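The open house at Trastska started at 4 p.m., and by 4:05 the pretzels were gone. I went for the student robotics club, which meets upstairs in a room called Pomell, after a donor or possibly a soup.

We use cookies to remember your preferences. Accept / Manage settings

Kurniawati Hartono, who runs the club, had the kids show their term project, a simulated kitchen where a robot arm learns to move groceries. Last October they had logged 211 practice runs. Now it's 1,922, and the goal is 3,000 before the meet at Urside. I asked one student what she had learned so far and she said "patience," in the tone of someone who had been told to say it.

Qistina Rahman handles the scoring script and gave a ten-minute talk on why a run can fail. There are many ways – I wrote down four and then my pen failed too. The parents next to me nodded through all of it. Visitors could try steering the arm themselves for 60 seconds a turn. I spent mine finding the down key.

The marble-topped island in the club's simulated kitchen:

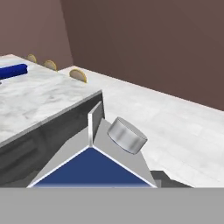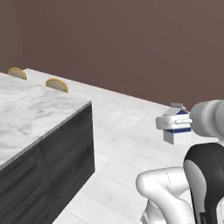

Do students need to know how to code before they join?

Most of them start with no coding at all. The club teaches the basics in the first few weeks, and new members pair up with someone older until they can write a short script alone.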